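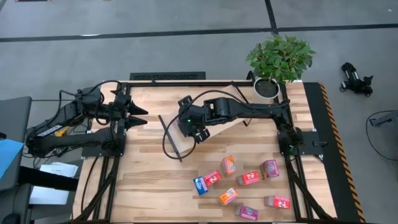 Callum Horrocks said in the shelving thread that mineral oil never really dries, and that anyone who oils a kitchen table with it is going to be oiling it again in a month. I read that the day after I bought a bottle of it, so I would like to check before I open the thing.

The table is a plank top, glued up, light colored wood. It came with no paperwork. We got it in March from the Vandameck outlet when they were clearing floor stock. It had some kind of clear coat on it that was already wearing through at the two places where people sit. I sanded the whole top last weekend, 80 grit and then 120, and it is bare now. It looks good bare but I know it can't stay that way.

We eat on it every day. Two kids, one of whom does watercolors at it. Hot plates go on mats most of the time. I don't cut on it.

What should I put on it? I would like something I can fix in one spot without redoing the entire top. I don't mind a finish that takes a few days if it lasts. I do mind a strong smell, as the table can't leave the room (it was built up in there and won't go through the door with the legs on, and the legs are glued).

Also, do I have to do the underside?

Aarti Negi
Posted Sep 17, 2021 in Furniture and Woodwork

Best reply, chosen by the poster
Callum Horrocks

I did say that and I stand by it for a dining table. Mineral oil is fine on a cutting board, where you want something simple that you can wipe on again whenever the board looks dry. On a table it stays a bit oily for days, gets on sleeves and homework, and gives you almost nothing against water rings. Keep the bottle for your boards.

For what you describe I would use a hardwax oil. It soaks in like an oil, it cures hard, and you can sand and recoat one worn patch and it will mostly blend. There are plenty of them. I have used the Cheetham one on two tables and a desk. It was not cheap, but a small can did a six-seat table with a third of the can left over.

Before that, you need to sand a little more. 120 is too coarse to stop at on a light wood. You will see the scratches as soon as the finish goes on, mostly the ones that run across the grain. Go over it with 150, then 180. Most hardwax oil makers don't want you going much finer than that, as the wood gets too smooth to take the oil. Check the can.

With a plank top, also look at the glue lines from a low angle with a lamp at one end of the room. Any glue that has squeezed out will block the oil and leave a pale streak. Scrape it with a card scraper or the edge of a new razor blade and sand that spot again.

Vacuum the top. Wipe it with a barely damp cloth, let it dry for a couple of hours, and give it one light pass by hand with the 180 to take off the fuzz.

Now clear the room out as far as you can. Everything that normally lives on or near the table has to go somewhere else for a few days, and with kids in the house that means breakfast too.

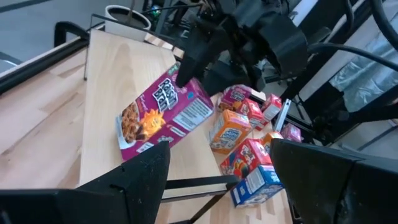
Put the first coat on thin. Thinner than you think. Work one or two planks at a time, along their full length, and rub it in with a white pad or a lint-free cloth. Wait the time on the can, then wipe off everything that hasn't gone in. Leftover oil on the surface is what makes these finishes go sticky. If your cloth drags, you waited too long. A few drops of fresh oil on the pad will loosen it.

Leave it overnight with a window open. Second coat the same way, and it will take much less. Two coats is enough for most tables.

You can use it lightly after a day or two. No water left standing, no tablecloth and no hot dishes for the first couple of weeks. A tablecloth traps the solvent and prints its weave into the finish. I have done this.

Smell: there is one. It is worst the first evening and mostly gone by day three. There are low-odor versions and I would pay for one in your case.

Lay the used rags out flat outside to dry, or put them in a metal can full of water. Don't ball them up in the trash. Oily rags can heat up and catch fire without any help.

Underside: one coat. It doesn't have to be pretty. A wide top that is sealed on one side only will take up moisture unevenly and can cup. Look at how the top is fastened to the base while you are down there. If the screws go straight through in round holes, the planks have no room to move and you may get a split in the first dry winter. Slotted holes or figure-eight clips fix that.

Tolline30

Polyurethane. Three coats, done. I put it on my mother's table in Hatbridge 19 years ago and you can still park a wet glass on it.

Callum Horrocks
in reply to Tolline30

Agreed that it is tougher against water. But she wants to fix one spot at a time, and poly is hard to patch without a visible edge. It was also the clear coat wearing through that started this.

Another reply
M. Deeley

We went through the same thing with a rental unit, so a few small points that might help.

Test first. Do a patch on the underside, about 8 inches square, and leave it for two days. Light woods can go more yellow under oil than people expect. If you hate the color, some brands sell a version with a tiny amount of white in it that keeps the bare look. Don't put that over a normal coat, do it from the start.

Put something on the floor before you begin.

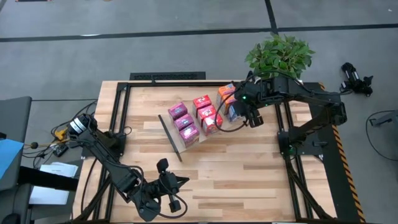 We used rosin paper and taped the seams, and it kept the drips off for the whole job. Plastic sheeting gets slippery once there is oil on it.

For the watercolors, get a cheap vinyl mat after the finish has fully cured. Paint water sitting in one place for an afternoon will leave a ring on any oil finish. If you do get one, a gray nylon pad and a dab of the same oil usually takes it out. Rub with the grain.

And clean it with a damp cloth and plain dish soap. Skip the spray polish. The silicone in some of them makes the next coat bead up.

Aarti Negi

Thank you all. Ordered the low-odor kind and a pack of 150 and 180. The screws do go straight through in round holes, so I will be starting underneath.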